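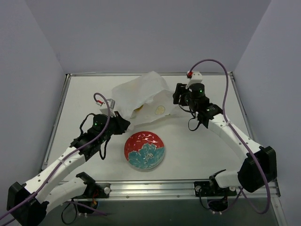 Where does the novel stand at the end of this grant period? The full draft is finished, 13 chapters in all, and I am now about a third of the way into revising it.

I wanted to start with that, as I know from my last report that I can take a while getting to the point! When the Beaudoin fund took a chance on this book, I had a house, two sisters who no longer spoke, and a very shaky middle. The house is still there, I'm glad to say, and so are the sisters, though the younger one has moved to Rudilton and become a piano tuner, and the book is much happier for it (she was a dentist in the sample chapters you read, and she never once made me laugh).

Hélène Sutherland read the whole draft in January and sent back nine pages of notes, most of them kind. Her main worry was the ending. As it stood, Vera opened her mother's letters in the last chapter and learned everything at once, which made for a lot of reading over her shoulder. I've moved the first letter up to chapter four, and now the reader knows something Vera's sister doesn't for most of the book. It has meant rewriting nearly every dinner they have together – slow going, but I find I look forward to it in the mornings.

The title has changed too. "The Vumanwood Letters" is now simply "Vumanwood," at Darcy Li's suggestion.

As for the money, the first payment of $2982 went to living costs and to my month at Pledesard, where I wrote chapters eight through eleven. A further $500 paid Nathalie Petrenko for her careful reading of the courtroom pages, and I have the receipt for you. The travel line of $500 hasn't been touched. I would like to use it for a second visit to the county archive, if Aaliyah Marchand is willing to approve the change from the original plan.

I expect to finish revising by the end of the summer and to send the manuscript to Reinhold Stüber, who has asked to see it first. The opening two chapters in their new form are attached, and I'd welcome any thoughts you have on the prologue, which I have now cut and put back three times.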